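Write the Reset Down Before You Write the Task

August 2021

Most teams that teach two-arm robots to handle kitchen things have a rule sheet. I have read a good number of them, and helped write the one we use at Urnow. They say plenty about speed limits, stop buttons and who may stand inside the tape. They say very little about how the table should look when a run begins. I think that is the wrong way around for the kind of work many of us do now, which is recording a person driving the arms through a chore, over and over, so a program can learn from it.

The safety part is not up for debate. Keep it and put it first. My complaint is with everything after page 2.

When we started at Urnow, our sheet said "place objects as usual." Everybody had a usual. One operator put the mat close to the front of the table and another liked it farther back. Both were fine for getting the chore done. Then we tried to compare a set of runs from April with a later set and could not tell whether the driving had changed or the table had. We threw out 78 runs out of 222. I would like other people to skip that step.

Small items are where this bites hardest. A metal cup on a pink silicone mat, between two grippers, leaves little room for "as usual." Its handle rises from one side of the rim, and which side it starts on decides which arm has the easier reach.
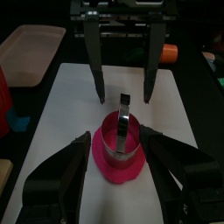
What a start rule should say

A start rule should name each object, say where it goes and say which way it faces. It should fit on one sheet that can be read from the operator's seat. If an object has a handle, the rule says where the handle points. If two things are stacked, the rule says which is on the bottom. Our sheet now does this for every chore, and it takes a new operator less time to learn than the old one did.

People object that this makes the data too neat. A home kitchen is messy, they say, and a robot trained on a tidy table will fail in one. I agree with the worry. The answer is to write the mess down too. If you want the cup in ten different spots, list ten spots and log which one was used. Variety that you planned can be studied later. Variety that came from someone being in a hurry can't be.

The same goes for the things that are not part of the chore. Boxes, trays and spare utensils tend to stay on the table between sessions, and the cameras record all of it. With a red-fronted wooden box next to a steel pot that has a red cup on top, color alone will not tell a program much about what it is meant to pick up. I have no problem with that. I want the rule sheet to say whether the box belongs there.

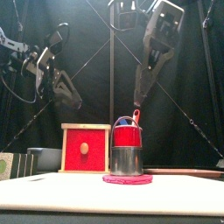
Who gets to change the rule

The Balberg group, whose rule sheet is the best I have seen, lets any operator suggest a change but allows only one person to make it, and every change gets a new sheet number. Each run is saved with the sheet number that was in force. It sounds fussy — it costs one extra field in the log. Fallahi, a smaller shop, does it with a whiteboard and a phone picture of the whiteboard. That works too, as long as the picture is saved with the runs.

I would add one thing that neither of them has. The rule should cover the hold as well as the start. Take a short metal ring on a mat. A gripper can come down and reach into it and around it, or close on the outside, and both will count as a success if the log only asks whether the ring was picked up. Those are different skills. If the sheet does not say which one is wanted, the runs will hold some of each and the program will learn something in between.
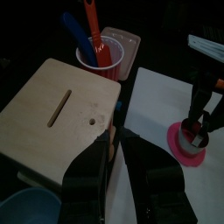

There is a cost to being strict here. Operators find good ways to hold things that no one at a desk would think of, and a narrow rule can shut that out. At Furska they set aside the first 40 runs of any new chore as open runs, with no hold rule at all, then watch them back and write the rule from what they saw. The open runs are kept in their own folder and marked. I like this a lot and we plan to copy it.

I don't think we need a formal standard yet. The chores are still changing too fast, and a standard written this year would mostly describe the tables of whoever showed up to the meetings. A shared habit would be enough for now: publish your start sheet along with your runs. When I download a set of runs, I can usually find the arm model and the camera settings inside a few minutes. I almost never find the sheet the operators were working from, and it is the first thing I look for.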